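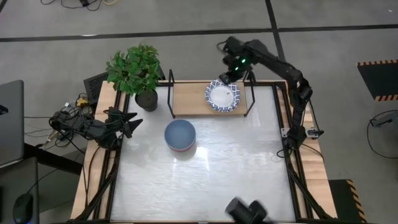
A reader wrote in to tell me I had been unfair to the one-in, one-out rule, and that if I would only stick to it for a year I'd stop moaning about my cupboards. She has kept it up since before her children left home. For every mug that comes into the house a mug goes to the charity shop, and she says she has never missed one.

I believe her. I still don't think much of the rule.

My trouble with it is that it starts from whatever you happen to own on the day you begin. If you have far too many dinner plates in May, you will have far too many dinner plates for ever, only newer ones. It also treats a teaspoon and a fish kettle as the same sort of thing. I own no fish kettle, but I've been in kitchens in Clumthorpe where one took up the whole bottom shelf and I doubt it had seen a fish in years.

Then there are the apps. I tried Akix for 11 days last spring. You photograph your belongings, it gives each of them a score, and the low scorers are meant to go. It wanted me to get rid of my big serving dish, on the grounds that I'd said I used it twice a year. Well, yes. Twice a year I have people round, and on those days I need somewhere to put the potatoes. I kept the dish and got rid of the app. By then it had told me that I owned 1073 household items, a figure I had no use for and can't seem to forget.

The part I trust least is the shopping. Every one of these schemes ends up with you buying something to put the remaining things in. Hassanpour on the high street has given over half its ground floor to storage, and the Dullura boxes start at £14 each, lid sold separately. I stood there for a good while working out what I would keep in one. Other boxes, possibly. 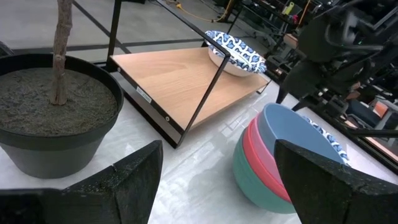

Bowls, a plant pot and the small triangular table.

I've also gone off the advice about clear surfaces. It's always given by people with somewhere else to put the toaster. In a small kitchen the worktop is a cupboard without a door, and if you clear it you've just moved the muddle into a drawer, where you'll swear at it every morning.

What would change my mind? Somebody who did all this, then wrote about it again three years later with the cupboard doors open. I've read 50 or more of these posts and they all stop the weekend the bin bags leave the house. My reader is the nearest I've come to a proper long-term case, and even she admitted, further down her email, that the rule doesn't apply to the loft.

I have written back to ask about the loft.

Posted July 7, 2026
Filed under: home, grumbles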